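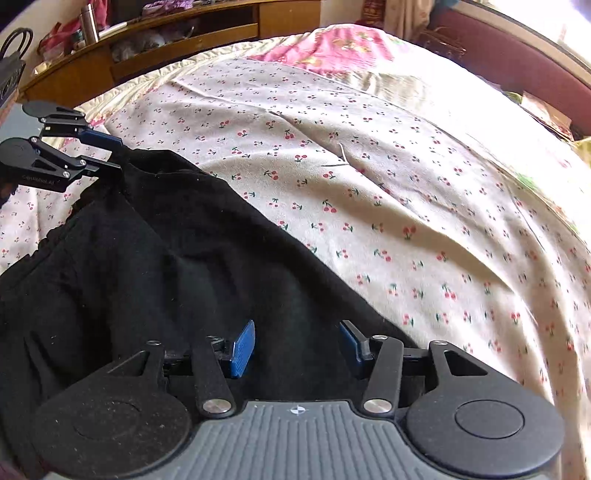

Silvana Sampaio wants to know why her ribbon shears fold the ribbon between the blades when the same pair still cuts card without trouble. She has had them for 30 months, uses them on double-faced satin and some organza, and has already oiled the pivot. The full post follows.

Posted by Silvana Sampaio

I wrap for a small shop in Putudville and get through a lot of ribbon in January, when the wedding orders start. The shears are Casley, eight inch, knife edge on one blade and plain on the other. They were sharpened once by the man at the market, who ran both blades over a wheel. Since then card and kraft paper cut cleanly, but satin ribbon slides down into the blades and folds over. The last inch near the tips is worst. If I push sideways with my thumb while closing, it cuts.

Is this a blunt edge, a loose screw or something wrong with the sharpening? I can buy a stone if that is what is needed. I would prefer not to post them off, as it is the only decent pair I have.

Tài Diệp

The sideways push is the useful detail. If lateral pressure makes them cut, the blades are not meeting under enough tension, and that can be checked before you touch the edges.

Hold the shears by one handle with the tips pointing up, lift the other handle until the blades are fully open, and let go. On a pair set correctly the free handle drops partway and stops with the blades still a third open or so. If it falls shut, the pivot is loose. If it hardly moves, the pivot is too tight, and it will wear the inside faces.

Tighten the screw an eighth of a turn at a time and repeat the test. Wipe the oil out of the joint first. A freshly oiled pivot drops more easily and you will end up overtightening to compensate. Put one drop back afterwards, work it in, and wipe the blades down or you will mark the satin.

If the screw will not hold its setting, the thread is worn. Low-strength threadlocker is enough. Do not use the permanent grade.

Next, hold the closed blades up to a window and look at them edge on. You should see a thin gap between them in the middle, with contact at the tips and near the pivot. Each blade has a slight bow so that the contact point travels along as you close. If they lie flat against each other the whole way, the bow has gone, and no amount of sharpening brings it back.

On the stone: work the bevel only. Follow the existing angle, from pivot to tip, in one direction. The inside face should be touched just enough to lift off the burr, with the blade dead flat on a fine stone. My guess is that the wheel went over the inside face near the tips. That would fit the last inch being worst.

Gervásio Camargo

Cut through folded tin foil seven times. Always worked for mine. Otherwise get new ones, ribbon shears are not that dear.

Tài Diệp

Foil will knock off a small burr and that is all it does. It won't alter the tension or the shape of the blade.

Oanh Lưu

Agree with most of the above, with one addition for satin and organza. Polished edges slip on them. A bevel finished on a 4,000 grit stone will go through paper very nicely and then push satin along in front of it. I stop at 1,000 on the pair I keep for ribbon, or buy a pair with one micro-serrated blade. The serrated blade must not go on a stone at all, only the plain one.

Also keep card and kraft away from them. Coated wrapping paper has mineral filler in it and takes the edge off steel faster than you would expect. I have a cheap pair of Yadavs for paper, with tape round the handle so I pick up the right one.

Silvana Sampaio

Thank you. The handle fell straight shut on the drop test. After three eighths of a turn it stops where you said, and satin now cuts along most of the blade. The tips still fold it. Against the window there is light showing at the very end, on the side with the wheel marks. I have ordered a 1,000 grit stone and will do the plain blade first.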